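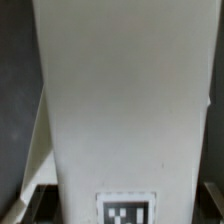 Black-and-white square marker with a white border, on a matte off-white finger.

Tretix Square Marker Labels

Sheet labels from Zatard for anyone who needs a crisp black-and-white pattern on a small flat part

We've been making labels for a long time and these are still the ones we get most excited about! A Tretix label is a plain little square: a block pattern in solid black, a white border all the way around it, and a low-tack adhesive that lets you lift the label and try again during the first few minutes. After that it grips properly and stays put.

The face is matte. Glossy stock looks great in the packet, but put it under a bench lamp and half the pattern disappears into glare. We went through a whole pile of coatings in April before settling on this one (Cengiz Oral, who runs our print room, still has the rejects pinned over his desk), and it was worth every sheet.

Our other favorite thing is the border. We kept it wide, so the black blocks still stand out when the label goes on a dark part. On pale plastic the thick black outer band does that job for you.

What's in the pack
30 sheets, one pattern per label, no repeats within a pack
Placement card with a center line and two edge guides
Spare sheet of blank white squares for practice

Details
Size: 30 mm square, border included
Face: matte white, pigment black
Adhesive: low-tack at first, full hold after 5 hours
Surfaces: smooth plastic, painted metal, glass, sealed wood
Not for: rubber, raw foam, anything oily
Corners: square as standard, rounded on request

Putting one on
Wipe the surface and let it dry. Line up the top edge first, then smooth downward with a fingertip or a soft card. If the part gets narrower toward one end, measure across at the height where the label will sit and mark the middle in pencil. Go slowly near the corners. A bubble at the edge will usually push out, one in the center usually won't, so lift and start over.

To take a label off, warm it gently with a hair dryer and peel from a corner. Isopropyl alcohol gets rid of anything left behind.

Custom sets
Send us your own pattern file and we'll print it on the same stock. Minimum order is 200 labels. Sinan Ekinci checks each file before it goes to print and will write back if a block edge looks soft or the border is too thin.

Also in the range: Brerkari clear overlays, cut to the same square, for labels that get handled a lot.

Page updated 10 Jul 2019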